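Donnerstag, 16. Februar 2023

Färbeversuche Krapp, Fortsetzung. Wolle diesmal von Gorholm, zweifädig, ungebleicht. Die Stränge von Tralta sind seit November aufgebraucht, der Rest war ohnehin zu ungleichmäßig gesponnen.

Einwaage trocken: 287 g, vier Stränge. Gestern Abend in lauwarmem Wasser mit einem Spritzer Neutralseife eingeweicht, heute früh zweimal gespült. Beize wie gehabt, Alaun 15 %, Weinstein 6 %, langsam auf 85 Grad gebracht und eine Stunde gehalten. Im Topf abkühlen lassen.

Krapp aus dem neuen Sack (Cokero, grob gemahlen). Riecht erdiger als der alte und staubt weniger. 400 g abgewogen, im Netzbeutel über Nacht gequollen. Der erste Auszug war gelbbraun, den habe ich weggegossen. Der zweite schon deutlich roter. Ob das Weggießen etwas bringt, ist weiter offen. In der Anleitung von Ghasemi steht es so, im alten Heft steht das Gegenteil.

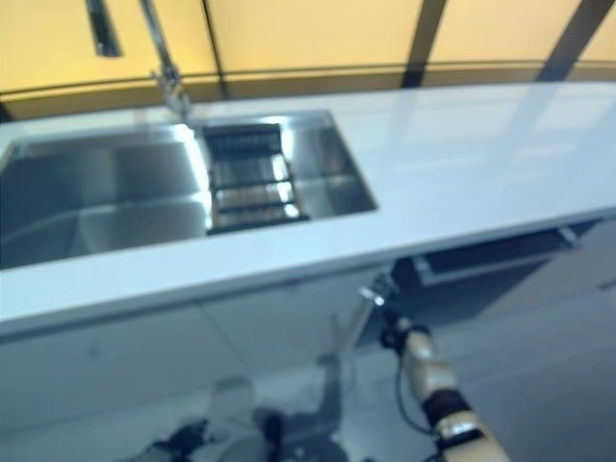

Färbebad ab 10:20 Uhr. Temperatur diesmal nicht über 68 Grad, beim letzten Mal ist sie auf 80 gelaufen und alles wurde bräunlich. Die Kochplatte regelt schlecht, auf Stufe 2 fällt sie ab, auf Stufe 3 steigt sie. Ich habe alle 30 Minuten gemessen und von Hand nachgestellt. Strang 1 nach einer Stunde raus, Strang 2 nach zwei, Strang 3 und 4 bleiben bis morgen im Bad.

Strang 1: helles Lachsrot, an den Abbindestellen blasser. Zu fest abgebunden, nächstes Mal die lockere Acht.
Strang 2: Ziegelrot, gleichmäßig. Kommt dem Muster vom Herbst am nächsten — nass verglichen, also mit Vorsicht.

Wasser: Leitungswasser, pH 7,6 am Streifen. Kreide habe ich keine zugegeben. Mit Regenwasser plus Kreide wäre ein Vergleich fällig, dafür reicht der Krapp noch.

Offen:
Lichtprobe Strang 1 und 2 ans Südfenster, halb abgedeckt.
Waschprobe erst nach einer Woche Trocknen.
Nachzug mit dem Restbad, eventuell auf Leinen. Leinen müsste vorher mit Tannin gebeizt werden.
Thermometer gegen das zweite prüfen, zeigt vermutlich zwei Grad zu wenig — dann stimmen auch die Werte vom letzten Bad nicht.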